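Rurnener Community Boards > Work Life > Automation at my job (anyone else?)

likon_lurker
Started this Wednesday night, sorry if it rambles.

So I work for a small home-clearing outfit called Bakhtiari. We go into people's places when they're downsizing or moving a parent out, and we sort everything. Keep, donate, recycle, trash. I've been doing it seven years and I like it, weird as that sounds. In June the owners signed up with a company called Grollolum that wants to build sorting robots, and since then part of every shift is done with these hand-held gripper things. You squeeze, the two fingers close, you pick up the item and put it where it goes, and the camera on it records the whole thing so the robot can learn from it later.

I'm of two minds. The pay is the same, the jobs take longer, and my wrist is killing me. But I also kind of enjoy it?? It's like being a beginner again. Is anybody else's workplace doing this? Did it change how you feel about going in?

pallet_jane
We got robot carts at the warehouse two years back. Nothing like yours, they just drive around. What changed for us was the talking! I used to walk the aisles and run into everybody, now I stand at one station and the carts come to me. My feet are better, my mood is worse. I'd take the old job back if they asked me.

marjan_p
Marjan Parsa here, I'm on the same crew as likon_lurker so hi :) I'll be the cheerful one. I think the gripper work is the best thing to happen to our mornings. You have to slow down and think about how you'd grab a thing before you grab it, and after years of shoveling stuff into boxes on autopilot I'm noticing all kinds of things again. Bags are the worst by a mile. A pot is a pot, you get a finger on the rim and up it goes, but a crumpled plastic bag goes any way it likes. I can spend a whole minute on one and still end up with a fistful of nothing.

For the people asking me what it looks like, it's one of our kitchen jobs, with the blue bag right there between the fingers and a yoga mat and a cardboard box still waiting their turn.
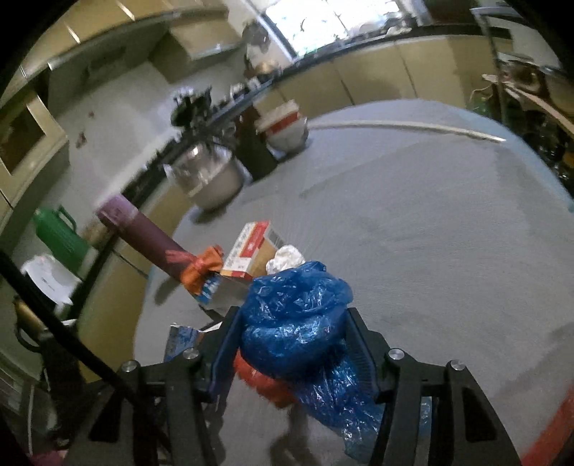

Photo: Marjan P. / Bakhtiari crew

If a machine can learn to deal with that pile some day, good for the machine, it'll have earned it.

dockside_ray
Not to rain on this but you two are training your replacement and getting the same hourly for it. I've watched this movie. First it's "just helping it learn" and then the crew of 9 is a crew of 2 and the two left are babysitting. What did the owners promise you in writing?

likon_lurker
Ray, nothing in writing. They said no layoffs and I believe they mean it today. Next year, who knows. And yeah the same hourly thing bugs me, I brought it up and got told it's "regular duties." Squeezing a plastic trigger all morning is not regular duties to my wrist.

marjan_p
I see it differently, Ray. We turn down jobs every month because we don't have the hands. If something could do the boring half (bottles, packets, scrap paper, all the little stuff) I could sit with the family and go through the photo albums, and that's the part they really need a person for. But I agree on getting it in writing, and I agree about the pay!

soltani_m
Different Marjan (Soltani), different company, we did a round of this last year doing laundry folding. Some practical stuff that helped us:

Switch hands. It feels awful for a week and then it's fine.
Ask for a limit on how long you hold the thing before you get a break. We got ours written into the schedule.
Find out who owns the recordings. You're inside people's homes, the customers should be asked first, and you should know what they were told.

Our place did not cut anybody. It did stop replacing people who left, so make of that what you want.

dockside_ray
"Stopped replacing people who left" is a layoff with good manners.

soltani_m
Ray, I don't totally disagree. But two of the folks who left did it because they hated the laundry, and I can't blame a robot for that.

pallet_jane
The recordings thing is a really good point. I wouldn't love a stranger's computer studying my kitchen counters, and mine are a disaster.

likon_lurker
Customers do sign a form, I've seen it, but it's a long one and I doubt many read to the end. I'm going to ask about that and the breaks at the next crew meeting. Marjan P, will you back me up?

marjan_p
Yes!! I'll bring the donuts too. And try your left hand tomorrow, I want to watch.

oldthread_3034
Following. My sister's moving company is talking to a robot outfit as well and she wants to know what to ask before she says yes. How heavy is the gripper, does it get to you by lunchtime?

likon_lurker
It's not the weight so much, it's the squeezing. By lunch I feel it all the way up to the elbow. Tell her to try one for a full morning before anybody signs anything.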